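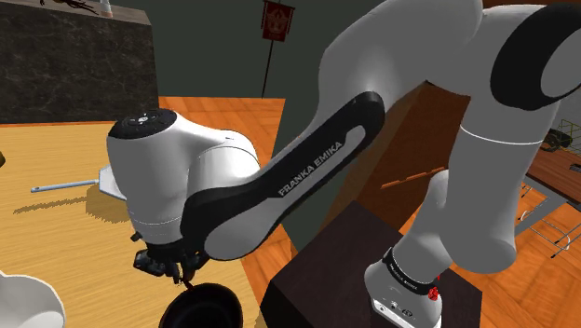
Figure 3. The simulated kitchen during a demonstration, with the arm's gripper over the black pan and the gray saucepan and white bowl on the table.

3.2 Gathering the demonstrations

We were tempted, as I suspect most small groups are, to hurry through this part of the work and get on to training. Looking back over our first attempts, we are glad we slowed down. All of the demonstrations used in this paper were recorded in simulation, with a Franka arm mounted on a fixed pedestal beside the table (Figure 3). The kitchens come from our own scene library, which we call Dernik, and the recording tool, Whitlock, was written at Bundesdale over a couple of long winters and still has a few rough corners that we have grown fond of.

Each operator steered the gripper with a handheld controller and watched the scene on an ordinary monitor. Before anything was kept, we asked operators to spend roughly 60 minutes just playing — picking things up, dropping them, bumping into the cookware — until their movements settled down. We then recorded 12 demonstrations per kitchen layout, and between one demonstration and the next the tool shifted the loose objects on the tabletop by a small random amount. The walls, the floor and the pedestal stayed where they were. There were six operators in all, and each of them worked in four layouts, so every layout was seen through several different pairs of hands.

Pans gave us more trouble than we had expected. When the gripper works low over a rim, a small error in height can push the whole pan along the table, and the first version of our contact settings made this worse. Yvonne Greenwood retuned the friction values for the Wiserico cookware models, and we threw out everything recorded before that change and started again from 04/03/2024. Demonstrations with a clumsy approach but a good finish were kept. We went back and forth on this for some time, and Section 5.1 compares the policy trained with them to the one trained without.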